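The Drawer at Firnimley

My mother kept her chips in the bottom drawer, under the tea towels, where she believed we would never look. I thought of her a good deal on the afternoon I spent at the Firnimley open day, where a robot was being asked to deal with a drawer of its own, with a bag of chips in it, on a kitchen counter that looked a lot like mine does on a weeknight.

I had gone along because Harpreet Carrier, who I used to work with at the Brekwood library, had a spare place and thought I might enjoy it. I should say that I am not a technical person. I went expecting a kind of magic show, with music perhaps, and a man in a headset telling us that the future had arrived. What we got was a kitchen, and Shuzhen Luo in a cardigan, who told us straight off that we would be bored for long stretches and should feel free to sit down.
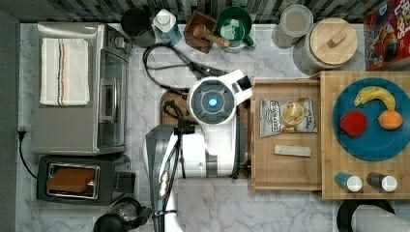 I liked her at once for that. So many of these events are arranged to hurry you past the dull parts, and the dull parts are where I learn anything. If you've ever taught a child to set a table (or, in my case, three grandchildren, all at once, with opinions) you'll know that most of the work is waiting. You put your hands behind your back and you let them get on with it, and you try not to breathe in too sharply when the good glasses come out.

Waiting in that room did something to the crowd, too. For the first while people filmed on their phones and murmured. Then the phones went down and strangers started talking to one another. A retired baker named Urmas Laur told me all about his wrists and the 133 steps between his flat and the street, and what he would give for something that could carry his groceries up. He didn't much care whether it was clever. He wanted it to be steady, and he wanted it not to sulk.

I've been turning that over ever since, because it seems to me that we talk about these machines almost entirely in terms of cleverness, and almost never in terms of manners.
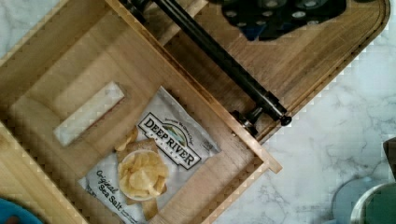 5 min read

Manners in a kitchen are mostly about small things. You don't crush the chips. You learn that the lid lives on the jar and the pepper lives beside the salt, even if in your own house it's the other way around. A bag of chips is a fine test of this, I think, finer than a brick or a block, because everybody in the room knows how a bag of chips ought to be treated and everybody winces in the same place.

Algirdas Kairys, who had come up from Malabanan for the day, asked Shuzhen whether she minded having her work watched by people who mostly wanted to see something get dropped. She laughed and said she'd minded terribly in August, and that by now she would sooner have an honest groan from the back row than polite clapping. I wish more of my old managers had felt that way!

I don't want to be starry-eyed about it. There are real questions about who will be able to afford such help, and about the home care workers who do this work now, for wages that ought to embarrass us. I asked about both and got a thoughtful answer to one of them. But I'd rather ask in a room like that one, with the counter right there in front of me and the neighbours chiming in, than read another glossy brochure at the doctor's office.

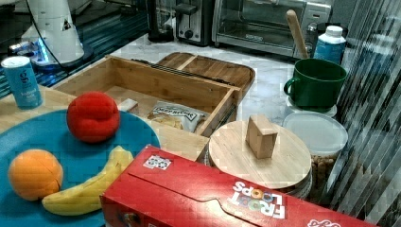

What I would ask of the next open day

Keep the clutter, first of all. A bare table would have taught me very little, and I have never in my life cooked on one. Put out more chairs, please, with backs. And let the visitors say what they'd like help with at home before the demonstration begins, while they're still fresh, as I suspect Urmas and his stairs would have got the whole room going.

Harpreet and I stopped for soup on the way home and talked about it for two hours - well, I talked. She wants to go again and bring her father.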